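Keeping Two Hand-Held Grippers in Working Order: Project Report

Leandro Villalba
6 min read

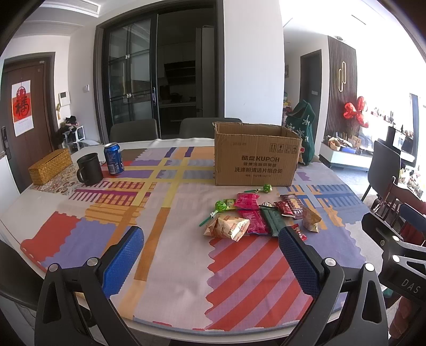 Fig. 1. Both grippers over the table, snacks in front of the box.

My project was meant to be about sorting. You take a pile of wrapped sweets and biscuits, you pick them up with a pair of hand-held grippers, you put them in a box, and you record the lot so a robot arm can learn from it later. I did get some of that done, but most of my term went on the grippers themselves, so that's what this report covers: how I set them up, how I look after them and what I had to repair.

Bradley Lightfoot had the pair before me and handed them over in November with a page of notes and a bag of spare pins. The notes were good on software (we use a logging program called Purport, and he'd written down every setting) and a bit thin on anything you'd need a screwdriver for. I've tried to put that right.

How they go together

Each gripper has two jaws on black linkage arms, and the arms turn on silver pins. At the end of each jaw there's a textured blue pad, and the pad does the holding. You squeeze, the linkages fold, the pads come in together. Very simple, and lovely to use when it's all moving freely!

Setting up goes like this. I open and close each gripper slowly with nothing in it and listen. Then I start Purport and check that the opening it shows is 0 with the pads touching and 100 with the jaws right back. If it says anything else I run the zero routine again, left hand first. Bradley always did the right hand first and I don't think it matters, but I like doing it the same way every time.

Last job is a test pick on something flat and something fat. A lollipop is a poor test because you can grab the stick with almost anything. A thin packet lying flat on the cloth is much harder, and a puffy one tells you quickly if you're squeezing too much.

The fault

My left gripper started dropping things in the second week. Lollipops were fine, biscuits were mostly fine, small wrapped sweets kept sliding out sideways. I blamed the wrappers. Then I blamed myself and spent a whole evening practising, which was quite relaxing but didn't help.

What gave it away was the reading. With the pads touching, Purport said 0, but when I wiggled one jaw with my finger the number didn't move and the jaw did. So there was play somewhere after the sensor. I took the linkage apart on a tea towel and found one pin hole worn oval. The pin was still perfectly round – it was the arm that had gone.

The repair

Bradley had an order form for new arms from Dawber, so I ordered one, and in the meantime I put a thin sleeve in the hole with a dab of Clavow, a thread glue he swears by. I wouldn't do that again. It held for 81 picks and then stiffened up so badly that the jaw came back late every time, and I had to scrape it all out.

The new arm went in with no glue at all. Things I'd tell the next person:

Lay the pins out in the order they come out, the lengths differ.
Do the pad end last or you'll be fighting it.
Wipe the pads before you put them back, they pick up sugar and fluff off the tablecloth.
Zero again afterwards. I forgot, and threw away 53 recordings. That hurt.

Looking after them

I wipe the pads with a damp cloth at the start of each session and let them dry before I pick anything. Once a week I do the wiggle test on all four jaws. If a jaw moves and the number doesn't, I stop and look at the pins. I don't oil anything, as oil creeps down to the pads and then you've got a different problem.

Where I've got to

By the end I had 3,233 picks logged in the shared folder (it's called Skumside, don't ask me, it was there when I arrived). The early left-hand ones are flagged because of the worn arm, and I'd leave them out of any training until somebody has been through them. The right gripper still has its original arms and I'd expect the same hole to go next, so I've left a spare in the bag with the pins and written the part name on it in marker.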